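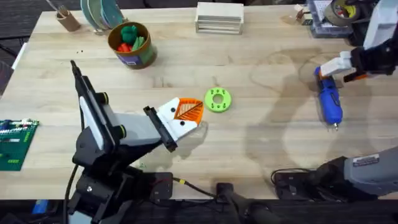
Bench work, two-handed: the left arm has hold of an orange printed part, the right a blue rotary tool.

The second arm is where they get you. Griretti will sell you one arm, and one arm will pick up a block and put it in a cup, and after an evening of that most people put the thing on a shelf. So the firm would like you to buy two, bolt them to the edge of a table you presumably wanted for something else, and sign up for the training service that makes them work together. The bundle is called Restby. I have had it for six months, since January, and I am still not sure what I was sold.

The pitch goes like this. You have a small workshop. You print parts, and printed parts come off the machine with whiskers and rough edges that somebody has to clean up. That somebody is you, and you hate it. Restby promises that one arm will hold the part while the other runs a tool over it, and that you will teach the pair by doing the job yourself a few times with the hand controls. No code, says the box. The box is right about that. It says nothing about patience.

"Few" is a word the company is fond of. The quick start guide says a few demonstrations. The longer guide, which you have to download, says 200 for a simple pick and place, and the support forum says 600 if a tool is involved. I did mine over a fortnight of evenings, standing at the table with a control handle in each fist, moving an orange plastic triangle towards a rotary tool and away again. I could have cleaned up every part I have printed in my adult life in the time it took.

The hardware is fair for the money, I will give them that. The joints are firm, the finger pads come off with two screws each, and when I cracked a bracket by swinging one arm into the other I printed a new one from the files on the company's site. The cables are another matter. They gather along the front of the bench and hang off it, and there is no sensible place to put them. I have caught my sleeve in them more than once. There is a tidy cable tray in the catalogue photographs. It is sold separately.

What troubles me is the claim at the centre of it all, that the arms learn to handle tools. Holding a tool and using one are different jobs. Mine grips a rotary tool well enough, upright, bit down, and will carry it across the bench with a certain dignity. Ask it to follow a sloping edge with even pressure and you see how little it knows. It has no feel for the work. It goes where I went, more or less, and if the part sits a finger's width off from where I had it, the bit passes through empty air or digs a trench.

I ran 10 parts through on my last proper test, all the same shape, all from the same reel. Two were good enough to use. The others needed the file and sandpaper I had been hoping to retire, and one went in the bin with a groove across its face. Griretti suggests more demonstrations. Griretti always suggests more demonstrations, and it charges by the month for the servers that digest them.

I put this to Joni Väisänen, who looks after the Restby line. He was polite and quick to answer, and he didn't dispute my score. "Finishing is one of the hardest things you can ask for," he said. "We see people get very good results with sorting and with loading trays." I asked why, in that case, finishing was on the front of the box. He said the packaging was being looked at.

Sorting, to be fair, does go better. With the same arms and a fresh set of recordings I had them moving printed rings from the bench to a tray, and they missed seldom enough that I stopped watching. I also stopped seeing the point. I can move a ring to a tray myself. I can do it while talking on the phone.

Orvokki Turunen takes a kinder view. She teaches evening classes in model making and has two sets running on the Urnadia software, a rival package that works with the same arms and costs nothing if you have a decent computer of your own. Her students don't expect the arms to save them any labour. They treat the teaching as the hobby. "They come back to see if it has got better," she told me. "When it has, they're delighted, and when it hasn't they want to know why." Her results at the grinding stage, when I pressed her, were no better than mine. She just minded less.

I tried Urnadia afterwards on her advice. Setting it up ate a whole evening and the menus look like a tax return, but once it was going I could find no difference in how the arms behaved. That leaves the monthly fee paying for nicer menus and a help desk. Some people will think that worth it. I cancelled.

There is a third name you will hear, Feyisa, which sells recorded demonstrations made by other people so you needn't make your own. I bought the smallest pack. The bench in it was a different height from mine and the arms were set further apart, and mine spent the evening reaching confidently for things that weren't there. Feyisa gave me my money back without a fuss.

The next Restby update is due on 12th July and is said to add some sense of pressure at the fingertips. If it does what the release note claims, the arms might at last know when the tool has met the plastic, and I will run the same test again with the same triangles. Until then, buy one arm if you are curious, use the free software, and keep your sandpaper.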